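Jelthorpe divulga método para aprender a separar objetos finos a partir de demonstrações com garras manuais

Sexta-feira, 27 de março de 2026

O laboratório Jelthorpe publicou os resultados do Lutora, método de aprendizado por imitação voltado à manipulação de objetos finos e alongados, como talheres e hashis. O trabalho foi conduzido por Meriem Belkadi e Britta Strobel, com dados recolhidos em cozinhas residenciais.

As demonstrações são feitas por operadores com garras manuais de dois dedos, sem braço robótico no local. Câmeras montadas nas garras registram a aproximação, o contato e a soltura. A tarefa de referência consiste em recolher hashis dispostos sobre a mesa e colocá-los em um suporte. 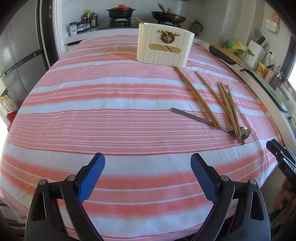
O Lutora divide cada demonstração em segmentos delimitados por mudanças na abertura dos dedos. Uma política de difusão é treinada sobre esses segmentos, com peso maior para os instantes que antecedem o contato. Segundo Belkadi, o erro dominante nos modelos anteriores era de orientação: a garra chegava à posição correta, mas com os dedos desalinhados em relação ao eixo do objeto.

O conjunto de treinamento reúne 40 horas de demonstrações em 14 cozinhas. Na avaliação, realizada em janeiro na bancada Testside, o modelo concluiu 13 das tarefas previstas sem intervenção, contra quatro do modelo de base. As falhas restantes concentraram-se em objetos sobrepostos.

"Peças cruzadas continuam a ser o caso difícil, porque a retirada de uma desloca a outra", afirma Strobel.

A próxima etapa, em parceria com a Ouazzani, prevê a coleta com duas garras simultâneas e a inclusão de sinais de força. O código de segmentação e o protocolo de avaliação estão disponíveis mediante solicitação ao setor de comunicação da Jelthorpe.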